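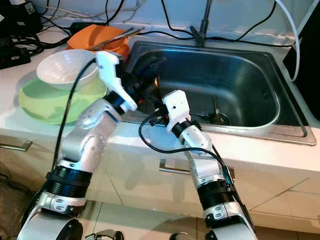
Figure 1. A stainless steel kitchen sink in a white countertop.

4. Words around the sink

4.1 Why the kitchen?

Of all the rooms covered by the Barnenside questionnaire, the kitchen gave us by far the richest answers, and the part of the kitchen that people had most to say about was the stretch from the sink to the nearest wall. We had expected good material on food names, and we got it (see Section 3). What we had not expected was how much local colour still clings to plain fittings of the sort shown in Figure 1, which can be bought in any town in the country and which the shops call by the same few names everywhere. The object has become standard and the talk about it has not, and for anyone interested in how local speech survives that is a delightful thing to find.

The questionnaire went out to 500 households in three places: Barnenside itself, the village of Haster further up the valley, and Avham, where many families arrived for work within living memory. Each household was asked what it called a list of everyday things and actions, and was left plenty of room to write more. A great many did. We counted 536 separate words and phrases for the kitchen section once spelling variants had been merged, and 198 of them were in none of the regional word lists we checked.

4.2 The sink and the bowl

"Sink" is the everyday word in all three places, but it has company. Older speakers in Haster still know "slopstone", and several of them told us that they use it of a modern metal sink as happily as of the shallow stone troughs it first named. Younger speakers in the same families tend to understand the word and avoid it, except in fixed sayings. One such saying, "as cold as the slopstone", turned up in houses where the word was otherwise said to be dead.

The washing-up bowl is a livelier case. In Barnenside it is "the bowl" and nothing else, so that a bowl for cereal or soup has to be given a longer name whenever there is any chance of a mix-up. In Avham the reverse holds: "the bowl" is for eating from, and the thing that goes in the sink is "the basin". Mixed households were well aware of the clash and wrote about it with great good humour. A Haster reply filled the back of the sheet with an account of a long family argument over what had been asked for at the table, and we are very grateful to have it.

4.3 The side

The flat surface next to the sink produced our favourite map. "Worktop" and "counter" are understood everywhere, and both are common in writing, in adverts and in talk with tradesmen. At home, though, the great majority of Barnenside replies gave "the side", as in "leave it on the side". The phrase carries more than a location. Speakers agreed that a plate left on the side is waiting for somebody, whereas a plate on the worktop is simply there.
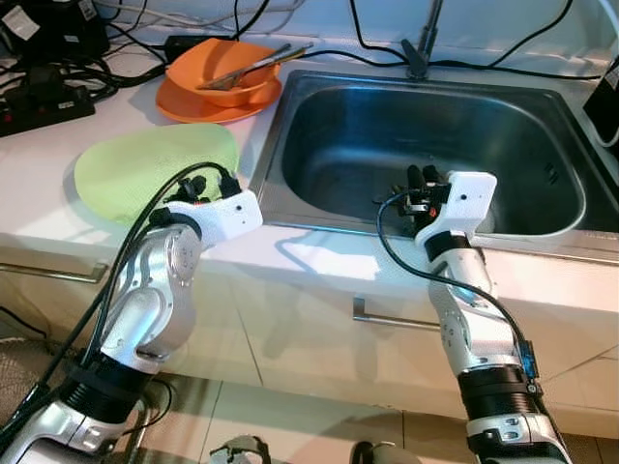
Figure 2. Crockery and metal utensils "on the side", to the left of a sink.

An arrangement like the one in Figure 2, with a bowl sitting on a plate and the utensils resting in the bowl, also has its own name for some speakers. "Stacked" was the usual answer, but Haster gave us "cooped" and "nested up", and Avham gave "piled ready". None of these is in the Crăciun word list, which is otherwise very full on tableware and which we leaned on heavily for the earlier sections. The verb "coop" in particular deserves more work. It was offered only for round things put on top of flat ones, and speakers firmly rejected it for a pile of plates.

4.4 Washing, wiping and putting by

For the work itself, "wash up" is general, with "do the pots" running it very close in Haster and "side the pots" (to clear them away) strongest among those who have lived there all their lives. We recorded follow-up talks in 20 of the homes, and the recordings show something that the written answers hide. People who had put "wash up" on the form said "do the pots" as soon as they spoke to one another, often in the same minute. Written answers clearly understate the local forms, and the totals given above should be read with that in mind.

The drying cloth divides the area more neatly. It is a "tea towel" in Avham and a "pot towel" in Haster, and Barnenside, lying between them, uses both in nearly equal measure. The boundary follows the old bus route closely, a point taken up in Section 5 together with the words for bins.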